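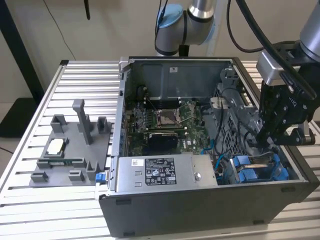 Chapter 7
Planning and Paying for a Robot Cell

By the end of this chapter you should be able to:
draw up a cost sheet for a small robot cell;
separate one-off costs from running costs;
write a specification that a supplier can quote against;
work out a simple payback period and say what it leaves out.

7.1 The price of the arm is not the price of the cell

Most first budgets for a robot project start with a figure copied from a supplier's price list. The figure is usually correct, and it usually covers the arm, its controller and a length of cable. Everything else has to be found from somewhere, and if it was not in the first budget it tends to come out of the training money or the contingency.

A cell that handles computer parts makes a good case to study. The work is varied, the parts are small, and some of them are easily damaged. A processor has to go into its socket squarely. A memory module has to be pressed home with enough force to seat it and no more. Cables get in the way. Each of these points has a cost attached to it, and very little of that cost belongs to the arm itself.

The buyer has to think about at least the following:

Arms. One or two? A second arm can hold or steady while the first one works, but it brings its own controller, cabling and mounting, and the two must be kept from colliding.

Grippers. Metal fingers are often shaped for particular parts. Allow for a spare set and for at least one redesign.

Cameras. A camera on the wrist moves with the gripper and sees the part close up. A fixed camera sees the whole job. Many cells need both, along with mounts, lenses and lighting.

Fixtures. Small parts need a known place to sit. A 3D-printed plate with pockets and posts is cheap to make and can be changed in a day, though the design time should still be charged to the project.

Table and frame. A slotted aluminium table lets fixtures be bolted down and moved later. Check the load it can carry before ordering.

Safety. Guarding, stop buttons and the risk assessment are part of the purchase. They are not extras.

7.2 A worked case: Brakatbridge

Brakatbridge is a repair and refurbishing works that takes in used desktop computers. In February it asked two suppliers, Pletilley and Clidano, to quote for a cell that would remove and refit processors and memory modules.

The Pletilley quote was the lower of the two. It left out the fixtures, the wrist camera and all work on site. Clidano quoted for a finished cell, with 5 days of commissioning and a set of spare fingers. Once the missing items had been priced and added to the Pletilley figure, the gap between the two had almost closed.

The works also found that its own request had been vague. It had asked for a cell to handle "standard desktop towers" -- a phrase each supplier had read in its own way. Pletilley had assumed one model of case, always laid on its side with the panel already off. Clidano had allowed for 7 models and for an operator to load each one by hand. Neither supplier was at fault.

The request was sent out again on 21 March 2022 with a list of case models, the parts to be handled, the greatest time allowed per unit (891 seconds) and a plain statement of who would remove the side panel. A third supplier, Hoshino, was invited at this stage. All three quotes came back within 21 days and could be set side by side, line by line.

We shall use the Brakatbridge figures throughout the chapter. Section 7.3 begins with the cost sheet, taking the one-off items first.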